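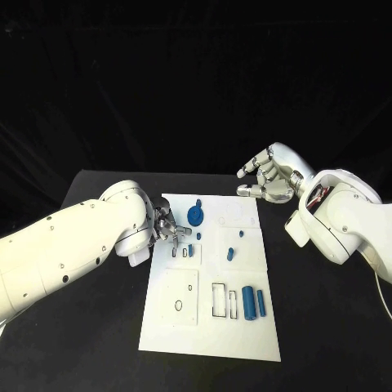
*The peg board with both arms over it. Black curtain behind, dark table under.*

Satish Kurian asked me in June to write down the rules we use for board trials, after Durwood sent back 39 of our runs with the note "reset state unclear." The note was fair. Our old rule sheet had one line on resets and it said "reset the board."

The current version is below. It covers two-arm insertion on the white board only. Gear meshing and cable work have their own sheets.

**Start state**

1. Every loose part has a start position, written on the card, and goes back to it before the next run.
2. Cylinders that start lying down start next to their slots, long axis along the board.
3. No hand touches a part before the run clock starts. Hovering is allowed.
4. The curtain stays closed. Abubakar ran a week with it half open and those runs can't be compared with anything.

**During the run**

5. One part per hand. A handoff between hands is logged as its own event.
6. A part counts as held when it leaves its start position under finger contact, and as placed when the fingers have opened and it stays put for 3 seconds. The old limit was one second, which let leaning pegs through.
7. If a part leaves the board, stop. Don't let the operator chase it.

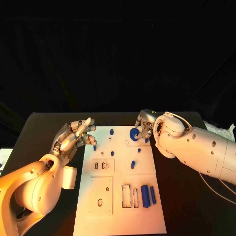
*Right hand on the round knob, left hand over a small peg: under rule 5, one part held.*

**Logging**

8. Failed runs keep their numbers. We are at run 2591 and there are gaps in the early hundreds that I can't explain to anyone, including Sointu Vainio, who has asked twice.
9. Write the stop reason before the reset, in words. "Bad" is not a stop reason.
10. Any change to hand speed, grip force or controller build starts a new series.

Rule 6 is the one people argue with. Sointu wants a depth check in place of the timer, and she is probably right for the slots, where a cylinder can sit proud of the surface and still pass. Trunumard uses a go/no-go gauge for this. We don't have one that fits the narrow slot - I'll try printing one.

I rescored 111 old runs under the new rule 6. The scores are in the Darero folder, second tab, with the old ones left in for comparison.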